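Is it worth keeping microfibre cloths in separate colours, and how do you wash them?

Nisreen Darwish
Hello all, I hope this is the right board. We moved to Bloxham in June and the downstairs is all pale wood flooring, lovely to look at but it shows every crumb and every sock print. My sister-in-law swears by microfibre and gave me a big bag of the things in all sorts of colours, and I have been using whichever comes out first. Now I'm told I ought to keep one colour for floors, another for the kitchen and so on. Is that really necessary in an ordinary house? Also, mine have started to leave streaks, and they feel a bit grabby and stiff when they come off the airer. I wash them with the towels at the moment, with a good glug of softener, and I would dearly like not to ruin the rest of the bag. Thank you in advance to anyone with the patience to read all this!

Stusport
Softener is your trouble. Leave it out and they should pick up again. Never bothered with colours myself, but then I live alone and have one sink.

Gandalik
Welcome to the board, Nisreen, and what a nice present to be given (I only ever get bath salts). I cleaned holiday lets for years before my knees had other ideas, so I'm afraid I have views on this!

Yes, I would keep to colours, though it needn't be anything grand. The point is that the cloth you wipe round the loo with never finds its way to the bread board, and if you have teenagers helping then a colour is much easier for them to remember than a lecture. In our house green is for floors and skirting boards, teal is for the kitchen, yellow is the bathroom and orange does windows and mirrors. It doesn't matter in the least which you choose, so long as everybody knows. I wrote ours on a card inside the cupboard door.
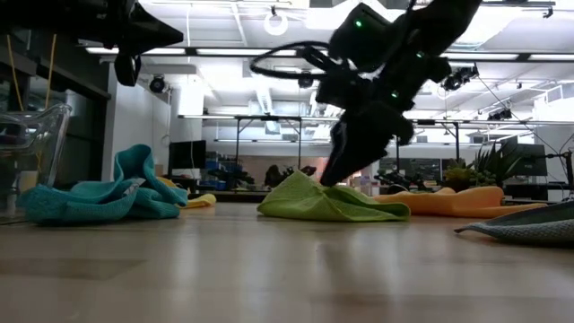
Green, teal, orange and a bit of yellow, all on a pale wood floor.

As for washing, tip the whole lot out and sort them before they go anywhere near the machine. Bathroom ones go in by themselves, and the others can share. Give each one a good shake outdoors first, then a warm wash with a small amount of ordinary liquid, no softener and no bleach. Don't put them in with your towels, as they collect every scrap of fluff going and you'll be spreading it back over your nice floor. For the ones that are already streaky, I'd run them through 2 or 3 times with hardly any detergent and see how you get on. Then hang them up well away from the radiator.

On the boards themselves, use the cloth barely damp and go along the grain, turning it over when one side looks grubby.

Clandale
I agree with most of that, but I just use old T-shirts cut into squares and they're free.

Comments

Nisreen Darwish: Thank you, Gandalik, you're a star. Sorting the bag on Saturday, and the softener has gone to the back of the cupboard.

Stusport: Told you it was the softener.

Clandale: T-shirts do want hemming or the edges curl, should have said.

Filed under: Home and Cleaning > Floors > Cloths and dusters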